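**Singers wanted for the Lelbridge spring choir!**

We're putting together a new choir in Lelbridge and we'd love to have you, whether you've sung for years or only ever hum along in the car. No audition and no need to read music (we learn most songs by ear, one line at a time, with plenty of laughing in between).

Rehearsals start in March at 7 p.m. in the old Wuyts building, and we'll sing our first concert over in Lonville, in a hall with 374 seats! We have room for 70 voices. Altos are well covered, but tenors and basses, please come, we really need you!

What we ask:

- come to most rehearsals
- bring a pencil and a water bottle
- practice a little at home with the recordings

It's free to join, and song sheets are on us.
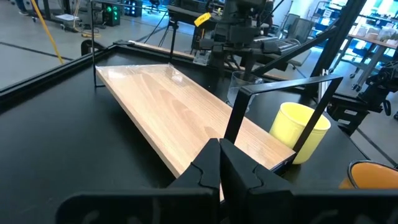

Catriona Sutherland says she came along last year sure she couldn't hold a tune, and by the third week she was singing harmony in the kitchen.

To sign up, send your name and voice part (a guess is fine!) to Roos Vanhove, or just show up on the first night.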